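Gray striped carpet tiles next to a vanity – would you do it again?
4 min read

grunerogirl
Hi all, long-time reader and finally posting because I need some company in this decision. We're redoing the floor in a big open workroom with a washing-up corner at one end, and I've fallen hard for the streaky gray carpet tiles, the kind laid like long skinny planks. My brother-in-law, Ekrem Kahraman, thinks I've lost my mind putting carpet anywhere near a sink. The area is 441 square feet, and the quote from Antoniadis came to 761 dollars for the tiles alone.

What sold me was how it looks with a dark cabinet and a pale stone top.
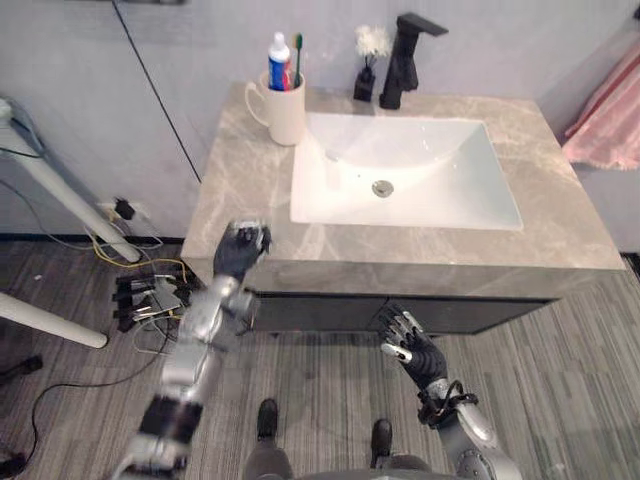
I keep going back and forth on whether to stop the carpet short and put down a strip of vinyl by the cabinet instead. Ekrem says vinyl, no question. I say a good mat and a bit of care will do (we're grown-ups, we can wash our hands without flooding the place!). I'd love to hear from anyone who has lived with it.

pollyanne_m
Oh, I love that combination, and the black faucet is lovely too. I've had striped tiles in my sewing room since we moved in and they hide thread and crumbs like a dream. I'm with Ekrem on the sink though, sorry! Carpet and toothpaste don't mix. I'd go with vinyl for the first couple of feet.

oldtimer410
Going to disagree with Polly, kindly. I've got tiles right up to a utility sink and when one gets nasty I pull it up, rinse it in the yard and drop it back in. Try that with sheet vinyl. A few things I'd tell my younger self:

1. Buy spares from the same batch. I ordered 410 tiles for our church hall from Mevevo and wish I'd ordered more, as the gray shifted a shade the next year.

2. Run the stripes toward the door you use most. It makes the room look longer, and you'll stop noticing the seams within a week. Then get down on your knees and look at it up close before you glue anything, with light coming from the side. The streaks look very different from a foot away than they do standing up.

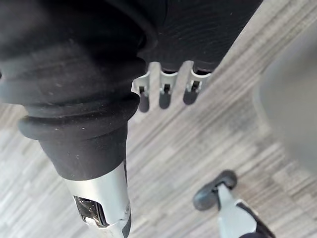
3. Skip full glue. Tabs at the corners are plenty in a room that size, and you'll bless yourself the first time you have to lift one.

grunerogirl
Thank you both, this is so helpful! The spares tip is going straight on the list. I did wonder how it wears, because we all keep our shoes on in there and people are back and forth from morning until supper. My mother keeps asking if it will look grubby by February.

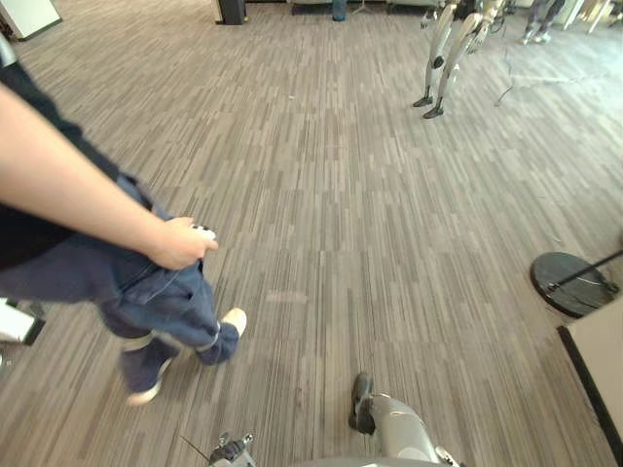

Wear is the part I'd worry about least, going by what the salesman at Trovance told me, and he was trying to sell me something pricier. The mixed grays do a lot of the work. There are a few faint scuffs and little specks if you go hunting, and one pale smudge out in the middle that I haven't tackled yet, but with the charcoal and beige running through it I don't think my mother will spot it from her chair. Has anyone got a smudge out with just dish soap?

pollyanne_m
Dish soap, warm water, blot and don't rub. Rinse well or the spot will draw dirt like a magnet. I still say vinyl by the sink :)

tilesandtea
Jumping in on the edges, since that's where ours went wrong. We have square pillars, and the fitter cut everything a hair short, so there were gaps on every side. Black baseboard saved us – it hides the cut line and looks smart against white paint. Do your pillars before the open floor if you possibly can, while you still have patience left.

grunerogirl
Black baseboard is what I like best too! Same idea as yours:

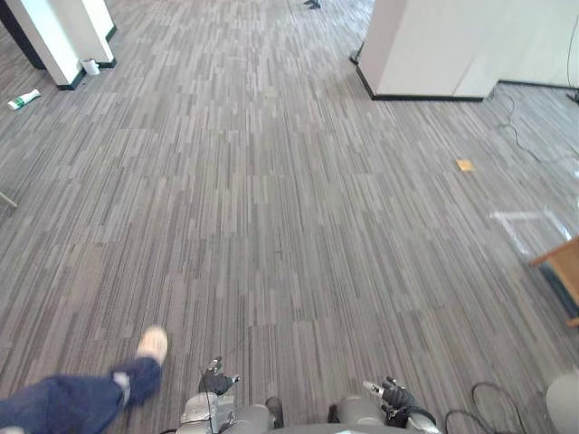 White pillars, black baseboard, gray striped tiles. Bottle on the floor still to be picked up.

oldtimer410
Very sharp. I'd have gone white on the baseboard, myself, but I'm old. Set aside 100 dollars for extra blades, you'll go through them on those corners.

tilesandtea
White shows every bump from the vacuum. Black all the way!

grunerogirl
Black it is, then. I'm going to lay a few loose tiles by the cabinet this evening and let Ekrem stand on them and grumble. Will report back on the soap.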